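Betreff: Re: [Wuvance-Segler] Überführung Skarnora, Liegeplatz und Ankerwinsch
Von: Lurdes Godinho
An: Liste Wuvance-Segler

Hallo Filipa, hallo Liste,

Filipa Antunes schrieb:

> Wir wollen die Skarnora im Oktober nach Süden bringen und suchen
> für die erste Nacht einen Platz, an dem man auch bei Niedrigwasser
> reinkommt. In der Marina Barreto war ich zuletzt vor Jahren, damals
> war die Einfahrt ziemlich versandet. Weiß jemand, wie es jetzt
> aussieht und ob man dort noch Diesel bekommt?
> Zweite Frage: Unsere Woline-Ankerwinsch läuft beim Fieren normal,
> beim Einholen bleibt sie nach ein paar Metern stehen. Sicherung ist
> in Ordnung. Hat das schon mal jemand gehabt?
> Und was nehmt ihr für die Überfahrt an Proviant mit? Wir fahren zu
> dritt, einer davon wird leicht seekrank.
> Filipa

Ich lag im Sommer mit meinem Boot in Barreto und schreibe mal der Reihe nach, was ich weiß.

1. Einfahrt und Liegeplatz

Die Rinne ist ausgebaggert. Wir haben 1,90 m Tiefgang und sind kurz nach Niedrigwasser ohne Grundberührung durchgekommen. An der grünen Seite bleiben, die rote Tonne liegt nicht mehr da, wo sie in meiner Karte eingezeichnet ist. Bei Schwell aus Südwest würde ich es trotzdem nicht versuchen und lieber draußen auf das Wasser warten.

Gäste liegen am Außensteg, Steg C. Die Nacht hat für unsere Länge 45 Euro gekostet, Strom inklusive, Duschen extra. Das Büro macht um 19 Uhr zu. Wer später kommt, meldet sich über Funk und bekommt den Code fürs Tor durchgesagt. Bei uns hat das erst beim zweiten Anruf geklappt.

2. Diesel und Proviant

Die Tankstelle ist in Betrieb, gibt pro Boot aber nur bis zu 200 Liter ab. Für euch sollte das reichen. Kanister vorher anmelden.

Der kleine Laden am Hafen hat geschlossen, der nächste Supermarkt liegt oben im Ort, zu Fuß ist das mit Gepäck mühsam. Ich würde alles schon zu Hause einkaufen. Wir nehmen Trinkwasser immer in kleinen Flaschen mit, dazu Zwieback, Bananen, hartgekochte Eier und eine Thermoskanne Brühe. Gekocht wird vor dem Ablegen. Für den Seekranken Ingwer in irgendeiner Form, und ihn möglichst ans Ruder setzen.

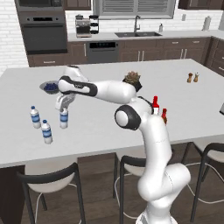
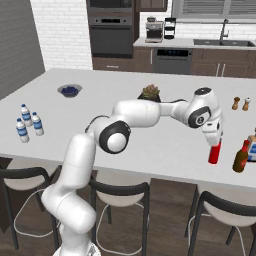

3. Ankerwinsch

Das Verhalten kenne ich von unserer Woline. Bei uns war es ein korrodierter Kabelschuh am Relais. Beim Fieren zieht der Motor kaum Strom, da fällt der Übergangswiderstand nicht auf. Beim Einholen bricht die Spannung dann zusammen. Messt direkt an den Motorklemmen, während jemand den Schalter drückt und Last auf der Kette ist. Wenn dort deutlich weniger ankommt als an der Batterie, geht ihr das Kabel Stück für Stück zurück. Den Massepunkt nicht vergessen, der sitzt bei uns hinter der Verkleidung im Vorschiff.

Falls die Spannung stimmt, würde ich die Kohlen ansehen. Maschine beim Ankeraufgehen mitlaufen lassen und mit dem Boot zur Kette fahren, dann muss die Winsch weniger ziehen.

Die Seite aus dem Handbuch mit dem Schaltplan habe ich als Scan, schicke ich dir direkt, die Liste nimmt keine großen Anhänge. Habt ihr eigentlich schon jemanden, der das Auto nachholt? Ich wäre Ende Oktober ohnehin in der Gegend.

Gruß
Lurdes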